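Teleop group, notes from Friday's meeting, 10 a.m.

I'm typing these up because Barbara Żak ran the meeting and you can't really do both (I tried last time, it was a mess). Sorry for the gaps!

First up, the bed cleanup task. Everybody agrees the remote control side is smoother than it was in April, but getting the gripper down near soft bedding is still slow going, and the operators don't like it. Barbara wants us to stop rushing the approach: come in from above, pause, then go for the crumbs. I said the pause makes the demos longer, she said fine, longer it is. 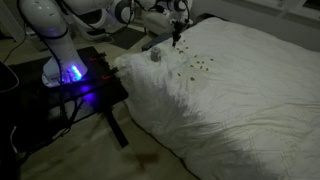 Crumb task on the white bedding, gripper pointing down over the crumbs.

We went back and forth on hand guiding for the first part of the motion. Kiani's people like it, and I do too, but it's awkward when you have to lean over a mattress to move the arm! Agreed to stay with remote control for this one and try hand guiding on the Terar drawer task instead.

Numbers: the target for the bed task is 200 good demos. A demo counts only if the operator finishes without a restart. Sessions are capped at 8 demos per person before a break, and yes, that includes me.

Neston wants to watch a session. Barbara will answer them.

To do:
Barbara: write up the new approach steps, reply to Neston
Me: ask Diranance for 2 spare hand controllers, fix the naming on the old recordings

Next meeting same time, same room.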